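# Notes for week 5: collecting demonstrations by hand

Okay, so last time we got as far as "the policy copies what it was shown," and I promised we'd spend a whole session on the showing part. These notes are what I talked through in class plus a few things I forgot to say because I got carried away with the cable story. Bring them to lab, please, and scribble on them!

## What counts as one example

An example (I'll say "episode" too, I go back and forth) starts when the gripper is open and away from the cloth, and ends when it's open and away from the cloth again. Everything between those two moments is one try at one task. If you pick up a pair of pants, drop them, pick them up again and finish the fold, I still want it as one episode, and I want the drop left in. Put an "r" in the notes column for recovery. Those are gold later on, when the arm fumbles something and has to know what to do next.

What I don't want is an episode where you stopped halfway to answer your phone. The learner can't tell that a pause was about your phone. It just sees a gripper hovering over a bed doing nothing for a long while, and it will happily learn to hover.

The first batch for the Fetden set had 114 episodes in it. We threw out 16 before training, and nearly all of those were hovering, or somebody starting the recording with the fingers already closed. So check your first second and your last second before you move on to the next one. It's boring and it saves you an evening.

## Cloth is the hard one

Blocks and cups stay the shape they are. Cloth doesn't, and that's why I keep picking it for this unit (also I have a lot of laundry). Two tries at the same fold never begin from quite the same heap, so you need more variety in your starting positions than you'd think, and you need the camera to see enough of the fabric to make sense of it.

Dark fabric is worse again. The folds don't throw much shadow you can use, and the seams end up being the best clue to which way the thing is lying. If you can choose where to grab, choose a spot where a seam or a button stays in view.

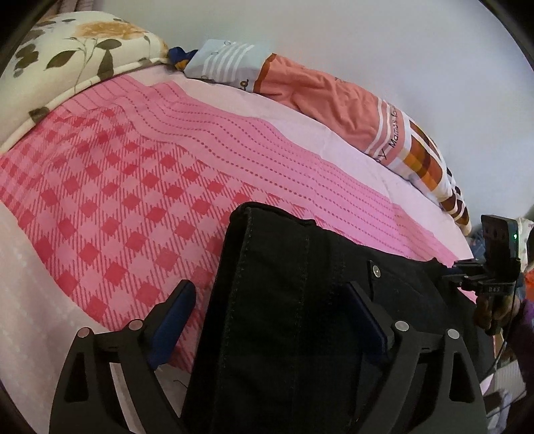
*Fig. 1. Dark folded fabric held between the two finger pads, with the stitched seams and a small metal button or rivet in view. Background is a plaid bedsheet.*

Notice how much of the view the fabric takes up once it's in the grip. That's normal for a close camera, and it means the learner loses sight of a good part of the bed just when it has to decide where to put things down. We'll come back to this in the section on memory (week 7, I think, unless Kaline runs over). For now, the practical advice is to lift only as high as the task needs, and move at a steady speed so the background doesn't smear.

The busy background is fine, by the way. I get asked every year whether people should clear everything off and put down a plain white sheet. Please don't! Pillows, stripes, flowers, printed blankets, leave them all. A learner trained only on tidy white beds gets very confused the first time it meets plaid. What I would like is for you to change the bedding now and then, so it doesn't decide that plaid means "fold."

## Holding the thing

A few habits that I wish I'd picked up sooner:

- Keep your free hand out of it. I know. It wants to help so badly. If you smooth the cloth with your other hand, the arm will be waiting for a hand that never comes.
- Close the fingers all the way before you lift. Half-closed grips look the same as full ones in the recording until the cloth slides.
- Let the cable hang on the outside of your wrist. Mine went under my sleeve once and I spent an entire afternoon making wonderful demonstrations of a gripper that couldn't turn left.
- Vary your approach a bit, but don't act. Strange, showy motions are as bad as identical ones.
- Take breaks. Your folds after an hour are not your folds from the first ten minutes, and it shows.

## Naming and logging

We use the Closix sheet this term, same columns as before with one added for surface (bed, table, floor, other). Fill it in as you go. I've tried doing it from memory at 11 p.m. and I was just making things up by the end.

For the task column, say what you did in plain words: "pants, fold lengthwise, then in half." Skip "fold 1" and "fold 2", which mean something only to you and only until lunch. If the item got swapped partway through the session, start a new row. Failed episodes get logged too, with the reason, even when the reason is "no idea" – I read those first.

## For lab

Work in pairs and trade places after every set. Each pair records over 2 hours in total, spread across at least two surfaces, using one dark item and one light one. Then go through your partner's episodes (not your own, you'll be too kind) and mark the ones you'd cut.

Bring one you disagreed about. I'd like to spend the start of next class on those arguments, and the Shetty reading will make a lot more sense once you've had one. It's the chapter on filtering, you can skip the appendix unless you like that sort of thing.

Gripper sign-out is on the clipboard by the door. Charge them when you bring them back, please please please.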